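Girow Hospitality Supply
Beverage Station Set-Up Guide, Section 4: Paper Cups and Sleeves
October 2000
Prepared by Rongrong Wei

4.1 General

This section applies to all hot beverage stations using disposable paper cups with corrugated sleeves. It is to be read together with Section 3 (Counter Layout) and Section 5 (Lids and Stirrers). Station attendants must complete the steps below before the station is opened and again whenever a new carton is started.

Cups are supplied in cartons of 900. Sleeves are supplied flat, in bundles of 100. Cartons must be kept off the floor and away from the water line.

4.2 Preparing the Cups

1. Wash and dry the hands. Wipe the counter and allow it to dry.
2. Open the carton along the taped seam. Do not use a long blade, as the top row of cups may be cut.
3. Remove one plastic bag of cups. Open the bag at the base end and leave the remainder of the bag in place until the cups are needed.
4. Stand the cups upside down on a clean tray liner. Do not place them directly on the counter.
5. Check the base of each cup before fitting a sleeve. The base is recessed and is surrounded by a folded paper rim.

NOTE: Slight ripples in the base panel are a normal result of forming and do not require the cup to be set aside.

CAUTION: A cup with a frayed rim, lint or fibers on the base, or specks of any kind must not be used for service. Place it in the reject bin.

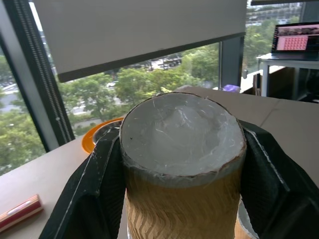
Muchen Shi asked that the wording on rejects be made stricter, saying that at the Mundora counter attendants had been brushing lint off the bases and putting the cups back in the stack, and that once a rim has gone fuzzy it only gets worse with handling. The caution above has been reworded accordingly. Brushed or wiped cups are to be treated as rejects.

4.3 Fitting the Sleeves

1. Open the sleeve by pressing the two folded edges toward each other.
2. With the cup still upside down, lower the wider end of the sleeve over the base.
3. Slide the sleeve down until it is snug. A band of bare cup should remain between the sleeve and the base rim.
4. Turn the sleeve so that the glued seam is opposite the cup seam.
5. If the sleeve slips when the cup is lifted, replace the sleeve. Do not use tape.

NOTE: Sleeves with crushed ridges give less protection against heat and should be discarded.

4.4 Stacking

Sleeved cups may be nested in stacks of no more than 12. Taller stacks lean and tend to lock together. To separate cups that have locked, hold the lower cup by its sleeve and twist the upper cup gently. Do not squeeze the walls.

4.5 Rejected Cups

Rejected cups may be used for cleaning tasks behind the counter, provided they are marked with a cross on the side. Enter the number rejected on Form 137 at the close of each shift. Completed forms are sent to Lanying Cheng at the Villalobos office.

Last updated: October edition, replacing the May edition

Girow Hospitality Supply, Guides and Manuals. Questions about this section should be directed to the Villalobos office. All rights reserved. Back to top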